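Notes after a month with the Nunik two-hand kit. Short version: I love it, and I have a list of complaints.

I've been collecting cloth-handling demonstrations for a small folding policy since December. Woo-jin Yook lent me his Nunik pair to try before I bought my own, and he got them back later than I promised. The kit is two handheld grippers with a camera on each, a head-mounted camera for the wide view, and the recording software, which is called Hutchins for reasons I haven't been able to find out. You hold the grippers, you do the task yourself, and every finger opening and hand motion gets logged along with the video. No robot needed until training time!

My task was laundry on a bed. Pick up a rumpled garment, find the corners, spread it, fold it. I thought this would be a pleasant way to ease into things. It's a terrible way to ease into things (cloth never lands the same way twice), but it's a wonderful test of the hardware.

## In the hand

The handle is pistol-style and you squeeze to close the jaws. I was comfortable with it inside an hour. The squeeze has a nice even pull, so you can close halfway and stay there, and that matters enormously with fabric. My old homemade pair had two states, open and crushing.

The linkage on each finger is all round pivots and exposed screws, and I worried they'd catch on seams. I've had a few snags on loose threads and one on a button. I expected far worse.

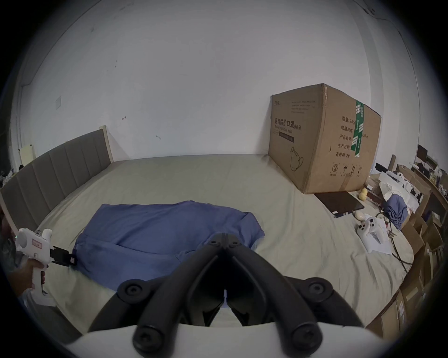
*Left gripper clamped on a corner, seen from the right-hand camera.*

What I really enjoy is using both hands. With a single gripper, spreading a garment means pinch, drag, release, walk around, pinch again. With the pair you hold one corner with the left and work along the cloth with the right, the way you'd do it with your fingers, and the motion in the recordings looks like something a person would do. Ju-won Ra trained the first policy on my data and her first message back was "these are so smooth," which I have been quoting to everyone.

Weight is my one real complaint in this section. It's fine for twenty minutes. After a long block my left wrist knows all about it, and I'm right-handed, so the left one mostly just holds things! I take a break after every batch now and shake my arms out like a swimmer.

## The wrist views

The lenses are very wide. You get the fingers, the cloth, the whole bed, the wall and a good part of whatever mess is next to the bed. The first time I saw it I started planning a cleanup. Then Sándor Hegedűs, who has collected a lot more of this stuff than I have, told me to leave the clutter alone and move the big things every so often. So the carton stays for now, and the boxes by the shelf stay too.

The important part is that the fingertips are always in view, large and in the same spot. When a grasp misses, you can see it miss.

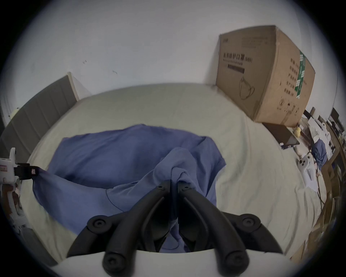 *Two-handed hold: a corner on the left, a ridge pinched near the middle.*

Bunched fabric is where I got the most out of these views. From above, a twisted section of cloth is a lump. From the wrist you can see which fold you're going for and whether the tips are on either side of it. I did a batch of 72 episodes using only that kind of grasp, a ridge lifted out of the middle with the other hand steadying a corner, and threw out 13 of them. For my first serious batch I was thrilled with that.

One drawback: the wide lens bends straight lines a lot. The calibration tool in Hutchins handles it, but please run it before your first session. I ran it after. Wen-hsiung Yuen helped me rescue those recordings and has been very gracious about it.

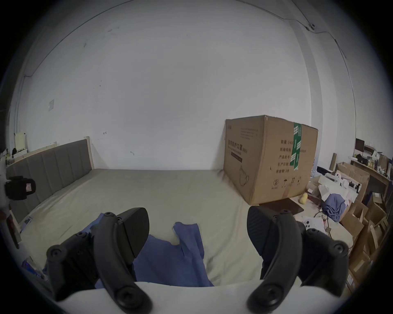
Pads are the part of this kit I'd write home about. My old ones were smooth rubber and they slid right off a flat layer of cotton, so half my demonstrations were me poking at the same spot. The Nunik pads are ribbed, and with the jaws open you can see how each one sits angled inward near the tip, so the edges come together first when you squeeze. Press down lightly, close, and a bit of cloth comes up between them. I use the same trick for a crumpled top edge like the one on the blue cloth here, starting beside the notch and working outward. Thick towels are harder. You need a wider bite and a bit more patience, and I still fumble them. Silky linings I've given up on for the moment.

The pads do collect lint. I clean them with packing tape between batches and it takes a few seconds.

## Recording with Hutchins

Start and stop are quick and I never lost a file. Episodes land in a dated folder with the three video streams already lined up. The review screen lets you tag each one good, bad or unsure, and I use "unsure" far too much. My goal was 2,000 tagged episodes. I'm at 3,640, mostly through not wanting to stop.

Things I'd like to see in an update:

- A way to undo a tag. At the moment you edit a text file.
- Notes per episode, even one line.
- A louder end beep. I work with a fan on.
- Bigger thumbnails in the review screen.

The status lights deserve a kind word as well. There's a green strip on the front of the body, and I can check it at a glance without putting anything down.

The head view is the one I check first when I'm reviewing. It shows the cloth between the two grippers at the start, and I've made a habit of pausing there with both jaws open before I move in. Ju-won asked for that pause and it made her trimming script much simpler.

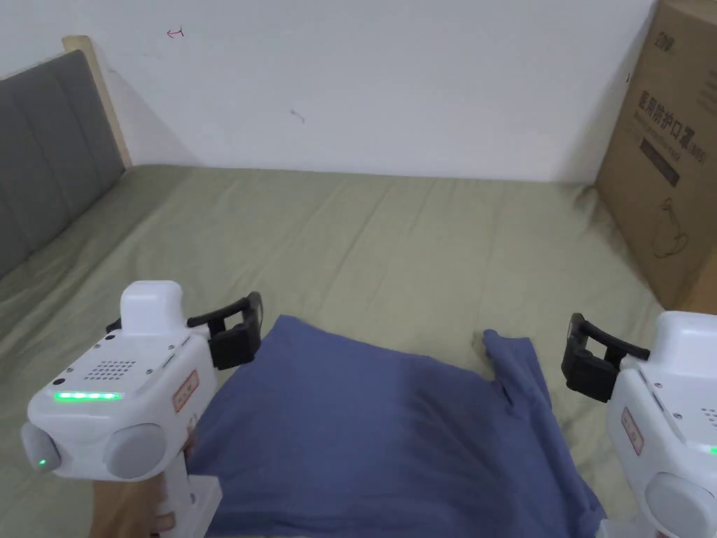
## Would I buy it?

I did! Mine came through Riladar, and the box was well packed, with spare pads and a hex key that fits everything. In-ho Ahn is still happy with his Nemora set, and if you only do one-handed work on rigid objects I'd try his first, as it's lighter and the trigger is a touch crisper. For two-handed cloth I wouldn't trade.

Four and a half stars. The missing half is for my left wrist. Next up is fitted sheets, and I'll add to this page when I've got a decent batch.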